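# The Galia Table (student project)

**Galia** is a student robotics project run out of the Pascu workshop, and I've been a member since the September it started, so please read this article as an insider's version. It covers what the project does, how the work is split up, and a few things I'd want a new member to know before their first session. Last updated 8/14/26.

## What it is

Galia is a club with one job: teach a pair of robot arms to do household chores. The current chore is loading a dish rack. We call the two-arm setup Kikis, and most of the club's arguments are about Kikis in one way or another (which arm should reach first, how high to lift, whose turn it is to drive!).

The club has 12 members in a normal term. We meet in groups of four, because more people than that around one table just get in each other's way.
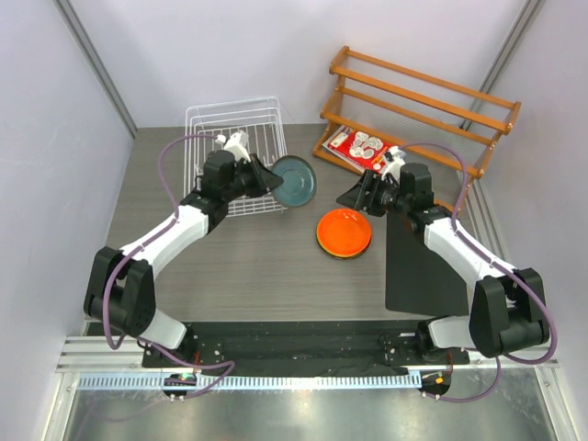
## How a session runs

A session lasts 60 minutes. The first chunk goes to checking the arms and putting the dishes where the day's plan says they go, and the rest is practice runs. One member drives, one resets the dishes, one keeps the log, and the fourth watches and is allowed to yell stop. We swap jobs partway through. New members always want to drive right away, and I get it - I did too - but the log job is where you really learn what goes wrong.

Each pair of drivers aims for 8 clean runs. A run is clean if the plates end up upright in the rack and the arms get home without bumping anything. Some days we get there with time to spare, and some days we get two and go eat chips.

## The plate problem

Plates sound easy, and they're a pain. A cup forgives you if you grab it a little off center. A plate is wide and thin, so a small twist at the gripper turns into a big swing at the far edge. It also has to go in nearly vertical, and the driver has to judge the tilt from a camera view where the plate may be little more than a line.
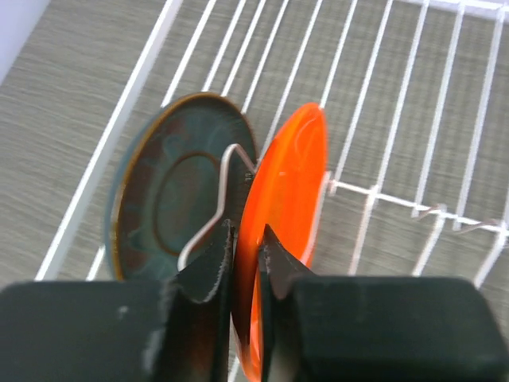

Spacing is the other half of the plate problem, and it's the part we've changed our minds about the most. Early on we let drivers pick any open slot, and they all picked the one closest to the last plate. Now the plan names the slot ahead of time. With the orange plate between the fingers and the teal one leaning right next to it, there isn't a lot of room to open the gripper, so we practice opening slowly and backing straight out. It's dull practice and I'd still do it first with any new group.

## The Brutia meet

Once a year we take part in Brutia, a small friendly contest between student clubs. Every team gets the same chore and the same amount of time, and points come off for dropped dishes. Our first year we spent far too long on speed. Our second year we slowed the arms down, practiced the same few moves over and over, and had a much better time of it.

## Joining

Any student can join, and you don't need to know how to code. Come to a session, keep the log once, and then ask for a turn at driving. Tie back long hair, leave your drink by the door, and learn where the stop button is before you touch anything else.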